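Randomari tile colour list — README

This dataset holds 383 colour names for wall and floor tiles, collected from old shop catalogues in Gredstead. Each row has the name, the maker's spelling and a hex value. I typed 62 of the names by hand — please tell me if you find errors. Inês Gouveia checked the browns.

Missing values are left blank. Free to use with credit.

Last updated: May 20, 2023
3 comments · 22 shares 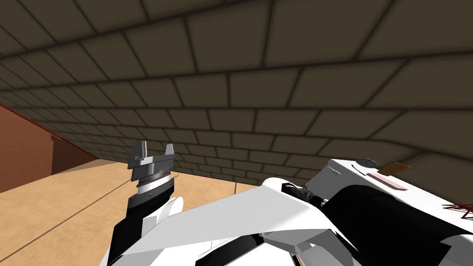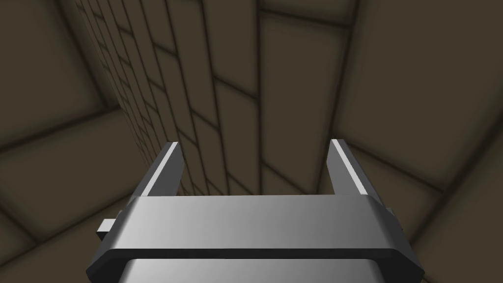

Rendered interiors with tiled surfaces.

Contact: Abílio Caldeira · Back to top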